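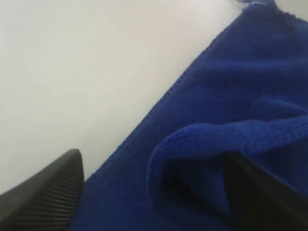 Drypoint needs damp paper. A dry sheet is too stiff to be pushed into the scratched line and collect the ink held by the burr, and the result is a grey, broken print however well the plate was wiped. Damping is done before any ink is opened. The sheet is soaked, drained, blotted and rested, in that order, and blotting is the stage where most damage is done. Any raised line in the blotting cloth can be pressed into a soft sheet: the thin stitched hem on the blue towel is enough to leave a dent across a margin. Fold hems outward, or use a towel large enough for the paper to sit well inside the edge.

The method below is for cotton etching paper of medium weight, torn to size, and a small hand-cranked press. It was worked out on a Prellton tabletop press with Dretberg printmaking paper at 272 gsm. Lighter papers need less soaking and tear more easily when lifted.

What you need

A flat tray longer and wider than the paper
Clean cold water
Two smooth towels without a woven pattern
Sheets of white blotting paper
A clean rolling pin or a dry hand roller
A polythene bag or sheet of plastic large enough to wrap the stack
A flat board and a weight
Paper clips made from folded strips of thin card

Step one: tear and mark

Tear the sheets against a steel rule before wetting them. Leave a margin of at least two fingers' width on all sides of the plate. Mark the back of each sheet in one corner with a soft pencil. Etching paper often has a slightly smoother side, and the difference becomes hard to find once the sheet is wet. Do not use biro or felt pen.

Check the grain by bending the sheet gently both ways without creasing it. It will bend more easily along the grain. If you are printing a set, tear every sheet with the grain running the same way, as wet paper stretches more across the grain than along it and the plate marks will otherwise differ in size from print to print.

Step two: soak

Fill the tray to a depth that covers the paper fully. Slide each sheet in from one end at a shallow angle, so that air is pushed out ahead of it. Sheets dropped in flat trap bubbles, which dry as pale spots in areas of heavy plate tone.

Soaking time depends on the sizing. Paper sized throughout, as Dretberg is, takes longer than paper with little or no size. Begin with 90 minutes for a heavily sized sheet. Soft, unsized papers should not be soaked at all. Spray them on one side and go straight to step four.

Turn the stack over once, halfway through. Handle the paper with the card clips, one at each of two opposite corners. A wet sheet held by a single corner may tear under its own weight.

Step three: drain and blot

Lift the sheet by two corners and hold it over the tray until the run of water from the lower edge slows to separate drops. Lay one towel flat on a clean worktop. Place the sheet on it, cover with the second towel, and pass the rolling pin over from the centre outwards, once in each direction. Use the weight of the pin and no more. Pressing hard forces the texture of the cloth into the surface.

Lift the top towel straight up. Dragging it raises fibres, and raised fibres pull away on the inked plate. Look along the surface with a lamp to one side. The sheet should be dull all over. Any patch that shines still holds free water and will reject oil-based ink — blot it again with blotting paper only, leaving the towel out.

New towels should be washed twice before use, without fabric softener. Softener leaves a residue which affects how the paper takes ink. Keep the printing towels apart from the rags used for wiping plates.

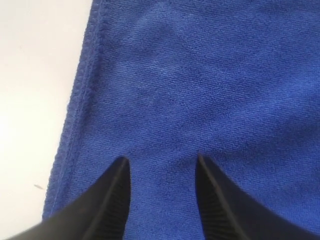
Charoen Hemmin wrote in to disagree with the use of towels at any stage. In his view cloth is too uneven for fine work, and he blots between two sheets of blotting paper from start to finish, changing them as soon as they feel heavy. He reports fewer fibres on the plate and a cleaner plate tone, and adds that the used blotters can be dried on a rack and returned to service until they cockle.

The objection is fair for very fine work, and for plates where most of the surface is left lightly inked. Blotters cost more and take up a good deal of drying space. A reasonable middle course is to take off the bulk of the water with a towel and finish with a blotter, and it is the course assumed in the rest of these notes.

Step four: rest the stack

Paper taken straight from blotting is wetter at the surface than in the middle. Resting evens this out. Stack the sheets with their pencil marks in the same corner, wrap them in polythene with the edges folded under, and put the board and weight on top. Leave overnight in a cool room. Fresh stacks can be printed after a couple of hours if necessary, though the outer sheets will usually be less even than the inner ones.

Do not leave damp paper wrapped for more than a few days. Cotton paper goes mouldy, first as a smell and then as small brown or grey specks which cannot be removed. In warm weather, keep the parcel in the fridge. If a session is called off, unwrap the sheets and dry them flat between blotters; they can be damped again later with no harm done.

Step five: test before printing

Hold the back of a sheet against your cheek. It should feel cool and limp but leave no moisture on the skin. Then run one sheet through the press over a clean, uninked plate and look at the plate mark.

Crisp edge, slight shine on the flattened area: ready.
Faint edge, paper still springy: too dry. Mist the back, wrap again for half an hour.
Split or fluffy edge: too wet, or too much pressure. Blot once and repeat before touching the press.
Beads of water on the plate: far too wet. Go back to step three.

Change one thing at a time. If pressure and dampness are both altered between tests, the second test says nothing about either.

Drying the prints

Lay each print face up on a dry board and cover it with tissue, then a blotter, then a second board. Change the blotter after the first hour and again the next morning. Oil-based ink on drypoint stands up from the paper and flattens if weighted too soon, so leave the weight off until the second change. Prints pinned up to dry in the open will curl at the corners and need damping and pressing a second time.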